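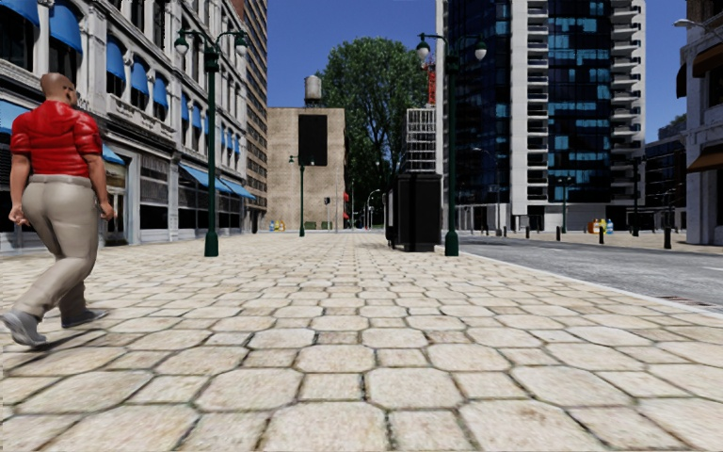
Kadia sidewalk set, known fault in release 2

Simulated street footage for testing the walking planner on the Erby delivery robot. Maintained by Ustyna Stetsiuk and Miroslava Kostiuk, Yatsenko lab, Dremville.

Last updated: 2021-03-12

What went wrong

In release 2 the pedestrian track was written one step late. The planner was told a person was where they had been in the previous step, so it passed too close when overtaking from behind. In replay the robot clipped the heel of a walking figure in 26 runs. The rendered images are fine – only the position labels are off.

We missed it because our check used standing figures, and a late label on someone who isn't moving is still correct.

Affected files

Everything in walk_behind and walk_cross. Files in static_only are not affected. Street lamps, curbs and buildings do not move and their labels can be used as they are.

What to do

Delete the release 2 label folder and rerun build_labels with the offset set to zero. Do not shift the old labels by hand. The first step of each run has no valid entry and will come out wrong.

If you trained on release 2, retrain before any test near people. Keep the speed limit on until then.

Still open

Clear sky and daylight only in walk_behind. No rain.
Shadows under walkers are faint and should not be used as a distance cue.
Crossing runs at the far curb have not been rechecked – Miroslava has the list.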